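The Day Plodach Squeezed Too Hard

Chopsticks look easy to pick up, but they're thin, slippery and they love to roll! A gripper has two fingers with soft pads, and it has to get the squeeze just right.

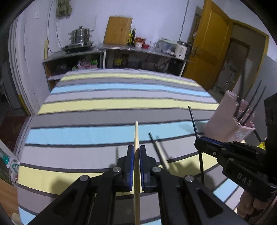 What went wrong with Plodach?
Its squeeze sensor got stuck. It kept telling the computer "no chopstick yet", so the fingers kept pushing, and after 63 good grabs... SNAP!

Bahman Kermani hit the big red stop button straight away. Splinters can fly, so stopping comes first and looking comes second.

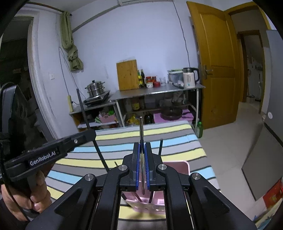

Then Boyang Lü wrote a new rule for the program. If the fingers stop moving, stop squeezing, whatever the sensor says! Plodach has now done more than 1,000 grabs with its new rule.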